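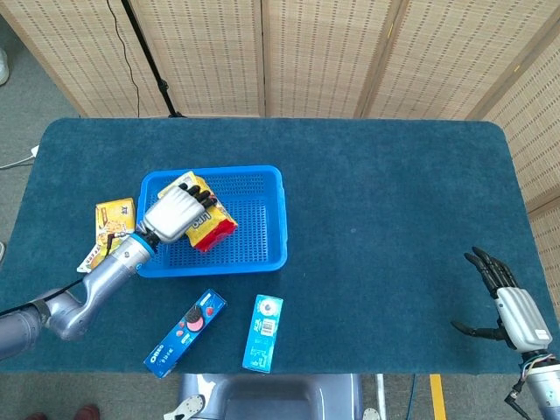

When is the Quaye Lantern Dance held, and do I need a ticket?
The dance takes place over the second weekend of September, starting late on the Saturday afternoon and carrying on until the Sunday night. Watching from the street is free and always has been, so just come along and find yourself a nice bit of kerb! The only thing we sell tickets for is the raised seating at Fistgate, where there are 293 places, and they do go quickly once the programme is out.

Home | The Festival | Dance With Us | Getting Here | FAQ

Can I join in if I've never danced before?
Please do! Most teams take beginners (mine took me, and I could barely clap in time), and the basic steps are the same every year. If you come to the open practice evenings at Rurnow Hall you'll have them by the second week, or near enough. On the night itself there's an open round at the end of each parade, when anybody at all can step in behind the last team.

How big is a team?
Anything from 4 dancers up to 60 is fine, though the street narrows quite a lot after the bridge, so the larger teams have to close up their rows there. We have 600 dancers in all this year and the list is now full, but do write to us if you'd like to hear about dropped places.

What should I wear?
Teams make their own costumes, and half the fun is seeing what everyone has come up with over the winter. For the open round, wear whatever you like, with flat shoes that won't slip on cobbles.

Where does the music come from?
Each team brings its own, but it must have a few bars of the old Zesari tune in it somewhere. Some people hide it so well that you'll be humming it on the bus home before you realise where it was.

Who do I write to about anything else?
Naa Lamptey looks after the letters and answers every one, usually within the week.

Filed under: Festivals & Street Dance, Visitor Questions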